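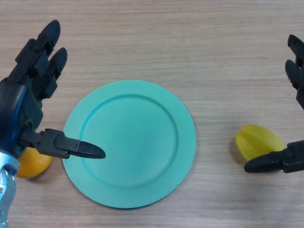
Notes for the Gridstead visit, two-arm manipulation demo

Handed out December 13, 2019. Bring it with you, write on it, the worksheet at the end of the unit refers back to it.

Meet at the side door of the Hatby building. Not the main entrance, the front desk there doesn't have our list. Closed shoes. Bags go in the lockers.

What you'll be watching

Tabletop job. One plate, two pieces of fruit, two hands. The task is to get the fruit on the plate. Sounds like nothing. Watch it with the lecture on grasping in mind and write down where the hard parts are.

The operators run it in short episodes and reset the table by hand between them. An episode that fails is still saved, with a fail tag. We come back to why in the unit on training data.

Terms you need before you go

Workspace: the part of the table both hands can get to. Smaller than you'd think. Each arm also has its own region that the other can't reach.

Pre-grasp: hand near the object, nothing touched yet. Fingers and thumb open, wide enough for the object plus some error.

Opposition: thumb on one side, finger on the other, forces pointing at each other. If the lines of force don't meet you get a twist and the object rolls out.

Idle arm: the arm that isn't doing the current step. It still has to be somewhere. Ask where they park it and how close they let it get to the other one.

Occlusion: the hand blocks the view of the very thing it is going for. Big problem with a head camera. Look at the fruit on the left side, part of it is behind the hand and wrist.
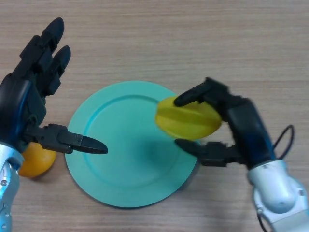

Department of Applied Robotics, Gredora Technical College

Grasp, worked through

Right hand has the star fruit, one finger on top, thumb underneath, fruit held level over the right part of the plate. So: a two-contact grasp from what we can see. Compare with the orange. Round, no ridges, and a finger-and-thumb pinch has to go close to the widest part or it squirts out. The star fruit is long and ridged, so the question is which ridges you land on. Sketch both, mark contact points and teh friction cones.

Also notice the left thumb, it's over the rim of the plate. Suppose the right hand now lowers the fruit. How much room is left? What would you change in the plan, the left arm pose or the release point? There isn't one right answer, but pick one and defend it.

Numbers for the exercise

Use these, don't make up your own:
Episodes in the practice log: 1,194
Tagged as success: 826
Frames to look at in the sample clip: 100
Objects on the table, plate included: 3

a) Success rate, to one decimal place.
b) Give a confidence interval, say which method.
c) Log doesn't separate left-hand and right-hand failures. What can you still say, what can't you?
d) In the sample clip, mark the first frame where you'd call the fruit grasped. Write your rule down BEFORE you look at anyone elses.

Questions to ask on site

Who decides success, the operator or the software?
What happens to the cable slack at the back of the hand when the wrist turns a long way?
Does the start position of the fruit change every episode or only sometimes?
How long between recalibrations?

Ask the La platform people about control rate too, their stand is in the same hall. They'll take groups of up to 3 at a time.

Photos ok in the demo area only. No flash. Stay behind the tape while the arms are powered, even if they look stopped.

Write-up is one page, plus your sketches. Hand in through the course page. Late ones lose a grade. The longer version of the assignment, with real contact modeling, comes in June, so keep your notes.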